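Bretwood Publishes Service Routine for Two-Arm Dish Handling Cell 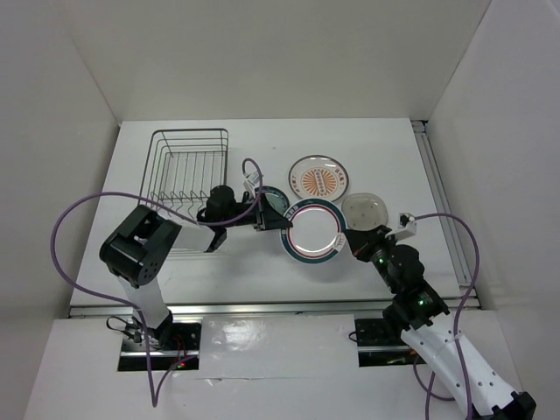

30/12/2019 - Bretwood has released the service routine it uses to keep its two-arm dish handling cell running, and will supply it at no charge to every site that operates the same setup. The routine covers daily checks, cable care, gripper replacement and the steps to follow after a fault.

The cell has two small arms fixed to an aluminum rail at the front of a white table, with a wire rack for plates at the back left. It is used to develop and test plate handling, including moves in which both grippers work on the same plate. Bretwood has operated the cell since July and logged 137 hours of stoppage in that time. Nearly 16 of those hours were traced to cables that had been routed too tightly.

"We were replacing cables that had nothing wrong with them except where they had been put," said Malachy Tully, who is responsible for cell maintenance at Bretwood. "The arm would reach for the rack, the cable would pull at the wrist, and the gripper would drop out. Now we leave a wide loop and check it through the full reach before anything else."

Under the routine, the operator moves each arm by hand through its working range with motor power off. The gripper cable must stay slack at full reach and must not catch on the rail, the rack or the other arm. Cables that show a flat spot or a split jacket are replaced the same day.

The mounting plates are checked next. Bolts are tightened to the value on the cell's setup sheet and marked with a paint pen. If a mark has shifted, both arms are zeroed again before the cell goes back to work. Tully said a base that has moved only slightly is hard to notice with one arm running, but shows up quickly when two arms meet at a plate.

Gripper jaws are wiped at the start of each shift and inspected for wear. Bretwood changes jaw inserts in pairs. After a change, the operator runs five slow closes on a plain test plate before loading mixed plates. Clear and glossy plates are left until last, as the cell has more trouble locating their edges.

The table surface is cleaned with a damp cloth. Scuffs may stay, but grease and food residue must be removed. The rack is returned to its set position after cleaning and its position confirmed with a single placement at low speed.

After a fault, the operator cuts motor power, supports the arm, and writes down the joint and the fault code before restarting. Two faults on the same joint in one shift take the cell out of service until a technician has looked at it.

The routine was written with Zellitz, which supplies the cell's spare cables and jaw inserts, and was tried at the Ní Chonaill workshop before release. Changes made after that trial include a shorter daily checklist and a separate page for the left and right arms.

Printed copies will ship with all spare parts orders. Sites that want a copy sooner can request one from the Bretwood service desk.

Contact: Malachy Tully, Cell Maintenance, Bretwood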